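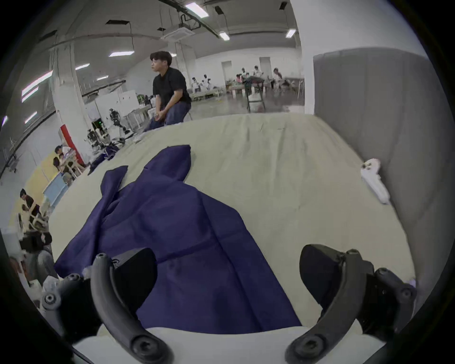
Alcantara
Story editor, Rendent

I'm putting together a book of bad dates and I need yours. I mean the one you've only told your sister, or the one your friends make you tell every time somebody new joins the table. I've got 43 stories in the folder so far and I've laughed out loud on the bus at more of them than I'd like to admit, but I want plenty more before I start choosing.

It all started with a story night at Wurkari, the bar behind the old post office in Odton. I got up and told the one about the evening I spent two hours charming a man who thought I'd come to value his piano (I did wonder why he kept lifting the lid). People came up to me afterwards and wanted to swap theirs, and some of those were so much worse than mine – wrong house, wrong brother, a romantic picnic in what was very clearly somebody's garden. Rendent has agreed to print a collection next August and has left me to fill it.

So what am I after? First dates, last dates, anniversaries, the weekend away with one bed and his mum in it. It has to be true and it has to have happened to you, or at least to have happened while you were standing there. It can be rude. It can be a bit sad too, I don't mind that at all, as long as there's something in it that made you want to crawl under the table. What I can't use is anything where the joke is that someone got hurt or didn't want to be there.

I'd love to hear from older readers especially. Nearly everything I've had so far is about apps, and I'm longing for a dance hall, a party line or a really awful letter. If you're still married to the person, even better!

Keep it to 600 words. I know that feels short, but you'd be amazed how much of a first draft is parking. Write it the way you'd say it. Spelling doesn't bother me, I can fix that, and please don't pay anybody to polish it for you. You can send two stories at most. If you hate writing, ask for a phone slot when you get in touch and I'll ring you and type while you talk.

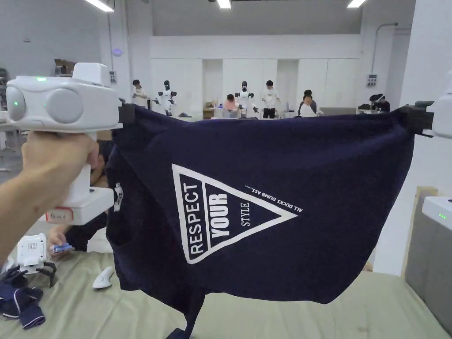
Will my name be printed with my story?
That's up to you. Put the name you'd like to appear under at the top of the page, and it can be your own, a made-up one or just your initials. I change the names of everyone else in every story, along with towns and jobs if they'd give the game away.

Everybody whose story goes in gets a flat fee and a copy of the book. There's no entry charge. You keep the rights to your story, so you can carry on telling it at weddings or put it in a book of your own later on.

We'll have a reading at Wurkari when the book comes out, and I'll be looking for people to stand up and do theirs in front of a room. You don't have to – plenty of people would sooner eat the book – but tell me if you fancy it. The bar has a tiny stage, a decent microphone and very forgiving regulars.

Stories need to reach me by Nov 14, 2023. Use the submissions form on the Rendent site and put "Bad dates" in the subject box, otherwise it lands with the poetry. You must be over 18. I read everything myself and I reply to everyone, though it may take me a few weeks.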